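I've been meaning to write up how the electric bill at our place changed this year, so I'm doing it as a thread. It will be long. Mute me now if you don't care about kilowatt-hours.

Background first. We live in a two-bedroom upstairs apartment in Noltness. All electric, no gas line to the building. Baseboard heat, an old tank water heater in a closet, a range from before we moved in. The windows are decent. The walls are not.

Last year we used 3,310 kWh over the winter quarter. I know this because I finally logged in to the Skosmont Power account page and downloaded the history. Before that I paid the bill by autopay and looked at the total maybe twice a year.

The Skosmont site is bad, by the way. The download button is under "Documents," then "Other," and the file comes out with the dates as text. You have to fix the date column before you can sort anything. Set aside a half hour.

What I wanted to know was simple: where does it go? A monthly bill can't tell you that. It gives you one number and a bar chart comparing you to "similar homes," and I have no idea what homes those are.

So I bought a plug-in meter. Mine is a Nusance, the basic one with no app. It goes between the outlet and whatever you're measuring and shows watts on a little screen. You write the number down yourself. I used a spiral notebook.

I started in November, on a Wednesday evening, with the fridge. Leave the meter on the fridge for a full day or the reading means nothing. The compressor cycles, so if you look at the wrong moment you'll think it's using almost no power.

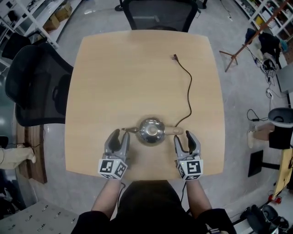
FILED UNDER: KITCHEN

Kettles first, as they get blamed for a lot. An electric kettle pulls a large number of watts, more than nearly anything else you plug in. It also runs for a few minutes and shuts off. Over a month ours was a small line in the notebook.

What matters is how much water you put in. Boiling a full kettle for one mug wastes most of the energy. I started filling mine with the mug I was going to drink from. Costs nothing, takes no extra time.

Compared with the range, the kettle wins. I now boil pasta water in it and pour it into the pot on the burner. The old coil burner takes forever to get going and heats the side of the pot and the air too.

The fridge was fine. I expected it to be the villain because it hums. I vacuumed the coils anyway and moved it out from the wall a bit. If that changed anything, it was too small for me to see in the readings.

Microwave: skip it. The clock uses a tiny amount all day and the cooking is short. I measured it for a week and crossed it off.

Toaster oven: somewhere in the middle. For two people it beats heating up the big oven. If you're baking for more than that, use the big one and do everything in one go.

You can't put the range or the water heater on a plug-in meter. Don't try. They're wired on their own circuits at a much higher voltage. For those I read the main meter downstairs before and after, with everything else switched off that I could switch off.

That was a boring Sunday morning, but it's where the real answer was. The water heater was the biggest thing in the apartment outside of the baseboards. Nothing on the kitchen counter came near it.

The thermostat on the tank was set far too high. I had the landlord's maintenance guy come turn it down to the recommended setting – it's behind a panel and the wiring in there is live, so I wasn't going to do it. He was in and out before my coffee was ready.

We also got a jacket for the tank and foam sleeves for the first few feet of hot pipe. The sleeves come slit down one side. You push them on and tape the seam. If you rent, ask first, but I can't picture a landlord saying no.

On to the desk. I work from home most days, so I assumed the computer stuff would add up. It was less than I thought. The laptop uses very little. The monitor uses more than the laptop, and turning the brightness down made a visible difference on the meter.

The old inkjet printer was the silly one. It sat there on standby all day drawing power so I could print a return label now and then. It's off at the wall now. The first print takes longer while it cleans itself. I can live with that.

Same with the speakers and the second phone charger. Each one alone is nothing. Together they made a number I could at least see in the notebook, so I put them on one strip and flip it when I'm done for the day.

Please don't run a space heater off a power strip. I know people do it under their desks all winter. Plug it straight into the wall. The strip can overheat, and the warning is printed in every space heater manual ever made.
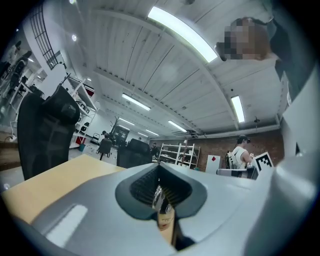

Is it worth unplugging every charger when it isn't in use?
For the money, it's hardly worth the trouble. A modern phone charger with no phone on it draws so little that my meter read zero. Go after the things that are warm to the touch when they're switched off.

Back to the thread. Heat. This is the part people skip because it isn't fun and there's no gadget for it, or the gadget is expensive.

Our baseboards are controlled room by room. For years we kept every room at the same setting. Now the bedroom stays low until the evening and the door stays shut. The living room gets the heat because that's where we are.

I pulled the couch off the baseboard by 6 inches. It had been jammed right up against it since we moved in, so for years we'd been heating the back of a couch. It's a safety problem as well, and I should have caught it sooner.

Next was the front door. You could feel cold air at the bottom with your hand. I put on a Deák door sweep, the screw-on kind with the brush. Cut it a little long and trim it, because you can't add any back. I cut the first one short and had to buy another.

The window film kit was a mixed bag. It works, and the bedroom feels better. But the tape took some paint with it when I had to redo a corner, and you can't open the window until spring. I'd do the bedroom again and leave the kitchen alone.

Rates. Skosmont has a time-of-day plan that costs less overnight and on weekends. You have to ask for it. It isn't automatic, and the first person I talked to didn't know what it was. Ask for the rate desk.

Before switching, take the hourly file and check when you really use power. We run laundry and the dishwasher late, so the plan suits us. If you're home all day in the cold with the heat up, it could cost you more. You're allowed to switch back once in 24 months, at least on our tariff. Read yours.

The result for the first full month: 271 kWh less than the same month last year. The weather wasn't identical, so some of that is luck. I looked at the daily averages and it was slightly colder this year if anything, but I'm not going to pretend I did a proper study.

If I rank the changes by what I think they did: water heater setting, closing off the bedroom, door sweep, time-of-day plan, then everything else in a pile at the bottom. The pile includes nearly all the stuff I was sure would matter.

Someone will ask about smart plugs. I don't have any. They use a bit of power themselves, all day, and I'd be turning off the same things I already turn off with a switch. Fine if you can't reach the outlet.

Someone will also ask about a heat pump water heater. Yes, they use a lot less. It's a rental and the closet is too small. If you own your place and the tank is getting old, look into it before it fails, so you're not picking one out in a panic.

The plug-in meter is back in its box. Check whether your library lends them before you buy one – ours does, and I found that out afterward. I'll add the next bill to this thread when it comes in.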